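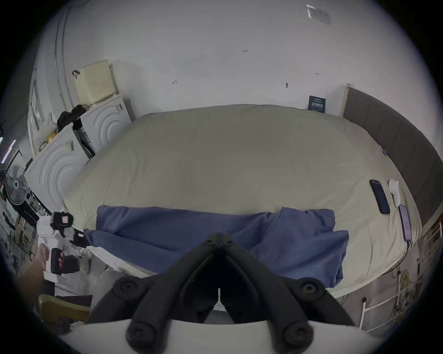
Devendra Nautiyal wrote most of the songs for his next album between five and seven in the morning, before his shift at the hardware store. He has kept that schedule for 18 years and doesn't plan to change it.

"I'm no good after lunch," he said. "If I pick up the guitar at three in the afternoon, I play the same four chords I played when I was a kid."

Nautiyal, 44, sings and plays guitar in the folk trio Zitberg, which formed in the back room of a music shop in Tustier and still rehearses there. The new record is called "Drirnia," after the river town where his mother taught school. It comes out in February, and the band will play it start to finish at the Prajapati, the old movie house downtown that now holds concerts.

The Prajapati seats 400. Zitberg has played there once before, as an opening act.

"We had 20 minutes and I talked for six of them," Nautiyal said. "The sound man waved at me to get on with it. This time I've written down what I'm going to say, and it's short."

Nine songs are on the album. Two are older ones the band had never recorded to its satisfaction. One of those, "Second Ferry," started as a waltz and was slow enough that people used it to go get a drink. The fiddle player suggested straight time, and they tried it that way at a rehearsal and left it alone after that.

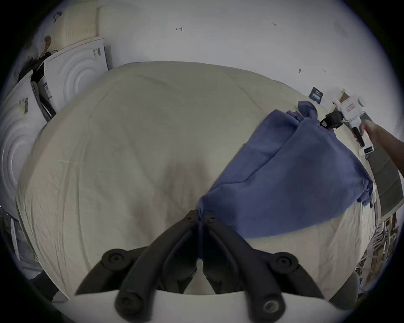 He is less settled about the title song. It has seven verses, and he has cut it to five and put the other two back more than once. The version on the record has all seven.

"My mother is in the sixth one," he said. "So that was the end of the discussion."

The band paid for the recording itself and ordered 1000 copies on CD, plus a small run of vinyl that is late from the plant. Nautiyal said he hears from people who think CDs are finished. At shows, he said, they are still most of what the band sells.

"People want something you can sign," he said. "They drive home and play it in the car -- the older cars, anyway."

Asked whether the trio would tour, he said there would be a few weekends in the spring, all within a day's drive. The bass player has a new baby. Nautiyal has his shifts, and he said he likes the store.

"I hear a lot of good talk there," he said. "There's a line in 'Gravel Lot' that a customer said to me over a box of hinges. I asked if I could have it and he said sure."

Doors at the Prajapati open at 7 p.m.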